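Home Help Board > Cleaning and storage

How do you keep a big button and bead collection sorted?

Posted by Kavitha Gounder
December 6, 2023

I've inherited my aunt's sewing things and I'm thrilled, but there must be over 1000 buttons in there, plus beads, poppers and bits of broken necklace. They're all mixed up in biscuit tins. I'd love to use them for cardigans and cushions, and at the moment I tip out a whole tin every time I want a matching pair. Do you sort by colour or by size? And is it worth buying proper drawers? I live in a small flat in Brirkau and my sewing table is also my dinner table, so it all has to go away at night.

Erdal Işık

What a lovely thing to inherit! I restore old coats, so I've been through this, and I'd say colour first, every time. When you're standing there with a green cardigan you think "green", you don't think "18 millimetres". Only split a colour by size once it gets too full to rummage in (for me that was white, cream and black, and nothing else).

Do a rough sort before you buy anything. Put an old towel down so they don't roll, and make big lazy piles. I did mine over 31 evenings in November and the start of this month with the radio on, and I was quite sad when it was over.
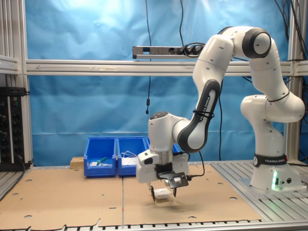

Franka Emika arm at its workcell

Anything rusty or sticky goes in a separate jar straight away. Plastic buttons can have a wash in lukewarm water with a drop of washing-up liquid, then dry them flat on a tea towel overnight. Keep wooden, leather and fabric-covered ones out of the water and just wipe them. Old pairs and full sets I thread on a loop of cotton and knot — you'll thank yourself when a pattern asks for seven the same.

Once the piles are settled, this is how mine are put away:

1. Everyday colours go in shallow open tubs, so I can see to the bottom.

2. Beads live in screw-top jars. I use the Justa ones, 25 in a box, and they stack beautifully.

3. Bulky things such as buckles, zips and toggles get a bin each.

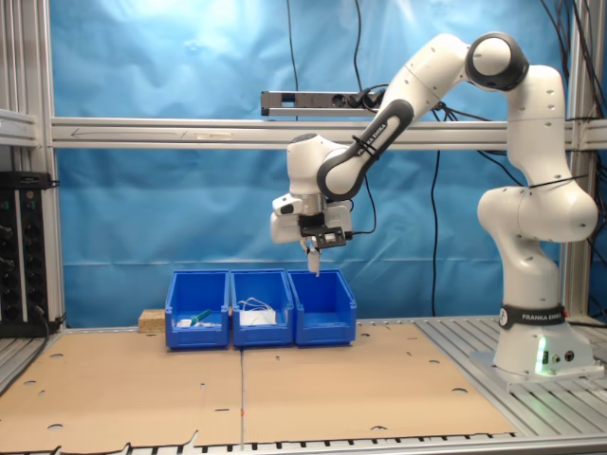 4. Special buttons, the glass and the enamel, are sewn on to card and kept in an old photo album.

Thevar

Erdal's album idea is brilliant, I'm stealing that. I'd go by size though. I mostly make baby clothes, and a button that won't fit the hole is no use in any colour.

For the dinner table problem, get a tray with a lip and do all your sorting on that. Lift it up, slide it under the bed, lay the table. Mine is a 2 pound one from the charity shop.

Sollonero

drawers are a waste of money, use egg boxes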